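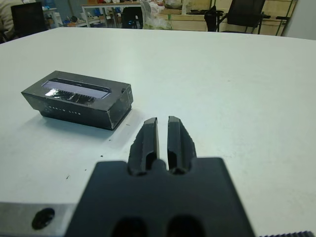
Mathur

Bench Gallery: Small Parts and Enclosures

The pages in this gallery cover the parts bench at Zasdale, where small electronic parts are sorted, checked and put back into storage. The bench has a white top. It was refinished in August, and the old surface, a speckled gray laminate, was removed at that time. Small black parts were hard to find on the speckle. They are easier to find on white.

The first entry is given in full. Further entries will be added to the same page as the drawers are worked through. Entries are listed by drawer and not by date of purchase.

Entry 1. Black rectangular box, glossy, with a long window in the top face.
The box lies diagonally on the white bench top. The top rim has a slight bevel and the edges are sharp. A pale lavender-white strip shows through the window, with dark, comb-like shapes underneath that resemble connector pins. The front long face carries a short row of small white characters, which cannot be read at this size.

Notes on storage
Boxes of this type go in drawer 27, window side up. Do not stack them. A clear window picks up fine scratches from the part above it, and scratches on the window make later checks slower. A sheet of soft paper between layers is acceptable when the drawer is full, but a second drawer is preferred.

Drawer 27 is lined with thin black foam. The foam came from Wanimen and was cut to fit. It should be lifted out and shaken clean when grit collects in the corners.

Notes on cleaning
Glossy black surfaces show dust, skin oil and wiping marks more than matte ones. Use a dry, lint-free cloth first. If marks remain, dampen one corner of the cloth with water and wipe along the long axis of the part. Do not spray liquid on the part. Do not use solvent near printed characters. White print on a dark housing can be thin, and one pass with the wrong cleaner may take it off.

Glare on a window is often mistaken for a mark. Turn the part a quarter turn under the lamp before wiping. A reflection will move across the window and a mark will stay where it is.

Notes on reading printed characters
Small white print is best read under a low side light with a hand magnifier. The Brustley magnifier kept at the left end of the bench has a scratched lens and is due to be replaced. Use the one in the top tray. Write the characters on the drawer card exactly as printed, including spaces and dashes. If a character is uncertain, put a question mark in its place and leave the rest of the line as read. Guessed characters caused most of the errors in the last card check.

Notes on the drawer cards
Each card has 5 lines: drawer, outer shape, color, printed text, and remarks. Size is entered under remarks if it has been measured. Function is left blank until the part has been tested or matched to a data sheet. A window in the housing may suggest a display, but the card should state only that a window is present.

Cards are numbered in one series across all drawers. The series stands at 343. Cards that have been withdrawn keep their numbers and are filed at the back, behind the blue divider.

Bench rules
Keep the white top clear of tape. Adhesive residue turns gray and has to be scraped off.
Put parts down flat. Sharp corners dent the finish.
Limit the bench lamp to the lower setting when working with glossy parts.
Return each tray before taking out the next.

Corrections to an entry may be left in the red folder with the card number written at the top. Drawers 15 and 27 are open for checking now. The remaining drawers stay closed until their cards have been copied.

Page last changed Wednesday, July 10, 2019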